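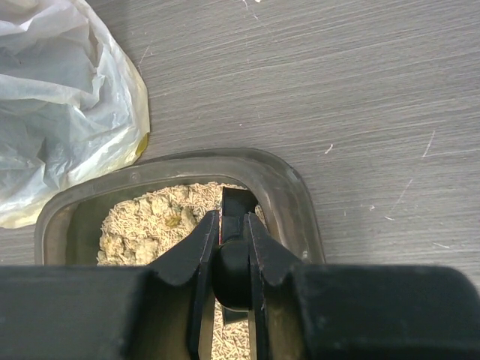
Section 6: Teaching the litter job by hand

This section covers recording a scooping task on the Vultden arm, either by leading it about by hand (lead-through) or by driving it from the Bremby handset. You should already have bolted the arm down, fitted the wrist camera and finished the first-start checks in Section 3. If you skipped Section 3 because it looked dull, it was, and you still need to do it.

Litter work is a good second task. It is fiddlier than stacking cups and more forgiving than anything involving eggs.

6.1 Before you start

You will need:

The tray, with litter in it
A flat scraping plate that the fingers can hold
A bag for the clumps
The Bremby handset, charged
An old cloth

1. Set the tray on the table within easy reach of the arm. Leave a hand's width between the rim and the arm's base, or the elbow will find the rim for you.

2. Put the bag beside the tray, on the side you want the arm to turn towards. It can touch the tray or lie over the rim a little, but the mouth must be open and facing up. The arm has no opinion about bags and will drop a clump on a closed one with complete confidence.

3. Stop the tray sliding. Two strips of the grip mat supplied are enough on most tables. Without them the first firm scrape moves the tray, and every later step in the recording is then aimed at where the tray used to be.

4. Hold the plate upright between the fingers and press CLOSE on the handset until it stops slipping. Mark its height on the fingers with a pencil. You will be putting it back in the same place more often than you expect.

Caution: Keep your own fingers clear of the gripper when closing it. The force limit is set for litter tools and will still pinch.

Note: Pale litter against a dark tray suits the wrist camera. Pale litter in a pale tray can be made to work, but you will spend the afternoon moving lamps.

6.2 Recording by lead-through

1. On the handset, choose TEACH, then BY HAND. The arm goes slack at the joints but holds up its own weight. If it sags, stop and repeat the payload step in Section 3 (see above, regarding dullness).

2. Take hold of the arm by the collar behind the wrist. Do not steer it by the gripper housing. Your hand will fill the camera's view, and the robot will learn that litter trays contain a large thumb.

3. Press RECORD and wait for the tone.

4. Bring the plate down into the litter beside a clump and push it under at a shallow angle. Go slowly. Most first recordings are ruined by somebody doing it the way they do it at home, in one cross sweep with their head turned away.

5. Lift until the plate is clear of the rim, pause, and turn to the bag.

6. Tip the plate, pause again, and come back to the start position. Press RECORD to finish.

The pauses matter. The software uses them to split the task into steps, and without them it treats the whole thing as a single heroic gesture.

6.3 Recording with the handset

Use this method if the tray is out of comfortable reach, or if you would prefer to be further away from it.

1. Choose TEACH, then REMOTE. Set the speed to 15 per cent. You may raise it later. You will want to raise it at once.

2. Stand where you can see both the tray and the handset screen. The screen shows the wrist view, which is good for lining up the plate and poor for judging height. Use your eyes for the height.

3. Record as in 6.2, steps 3 to 6. The left stick moves the wrist across the table and the right stick raises, lowers and tilts. Everyone tilts when they mean to lower. Practise over bare table first.

Caution: Do not press down hard with the plate against the bottom of the tray. The arm will stop with fault 203. Clear it by raising the wrist, and never by pressing RESET with the plate still jammed, as this lets go of all the stored force at once and redecorates the table.

6.4 How many recordings

Make at least 14 good recordings before you train. Move the clumps between takes, and shift the tray slightly every third or fourth one. A robot shown the same clump in the same corner becomes very good at that corner.

Keep a few takes in which you miss and then try again. Delete the ones in which you miss and then swear at it – the handset records sound by default, and you may want to switch that off under AUDIO before sharing files.

Storage holds nearly 2000 short takes, so there is no need to be stingy.

6.5 Clearing up

1. Open the fingers over the tray and catch the plate with the cloth.

2. Wipe the gripper fingers, paying attention to the gap between them, where loose litter collects. Do not use spray cleaner near the camera.

3. Sweep stray bits off the tabletop before the next session. They work their way under the grip mat.

4. Wash your hands. The arm can't remind you.

For trimming and naming takes, go to Section 7. Owners with the older Kaewmanee wrist should read Appendix C first, as its tilt runs the other way round.

Guide revised 19 October 2019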